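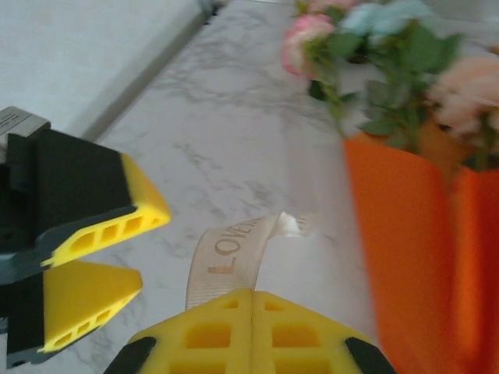

Re: Paper or ribbon for the spring stall?

Hello all,

Thank you for the questions about wrapping. I was away in Castby and could only read the list in the evenings, so I answer now in one message. The earlier message was this:

> We have 24 bunches to prepare for the market in Stodinach, and our
> group does not agree. Half of us want paper and half want only a
> ribbon around the stems. Also, is it worth buying the large roll of
> ribbon from Morsy? It is 77 metres and we used very little last
> year. Please advise before the end of March.

First the ribbon. I would buy the large roll. Ribbon does not go bad if you keep it in a dark cupboard, and the short rolls always finish in the middle of a bow. For one bunch I cut a bit more than a metre, and I cut all the pieces before I begin to tie. Cut the ends at a slant and they will fray less.

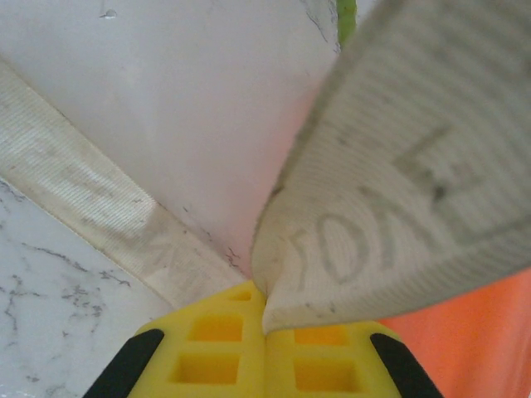
I also iron each piece on the lowest heat, with a cotton cloth between, but please try it on a short end first. Some ribbons shrink badly and then the whole roll is spoiled for you.

Now the paper. In Limunness, where I learned this, we folded the sheet on the diagonal, not quite corner to corner, so that two points stood up behind the flowers. The flowers are laid on the fold with the heads above the edge. Then you bring the left side over, then the right, and hold everything at the waist with one hand. Do not press the paper flat. A soft fold looks more generous and it hides small mistakes.

Strong colours are difficult – they make pale flowers look tired if there is too much paper in front. I keep the front low and let the colour show behind.
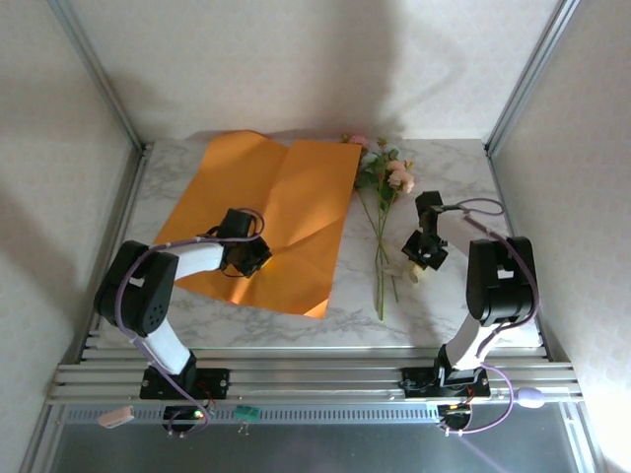
Orange paper and artificial flowers with pale pink blossoms.

For the stall I suggest that you do both: paper for the bigger bunches and ribbon alone for the small ones. People who walk home like the paper, and people with a bicycle usually ask for it to be taken off again.

About the price of paper, I can only say what we pay. Our last order was 2000 sheets shared between four groups, and there are 1308 left in the store. If your group wants some, write to me off the list and tell me which colours. The white is finished.

With kind regards from the wrapping table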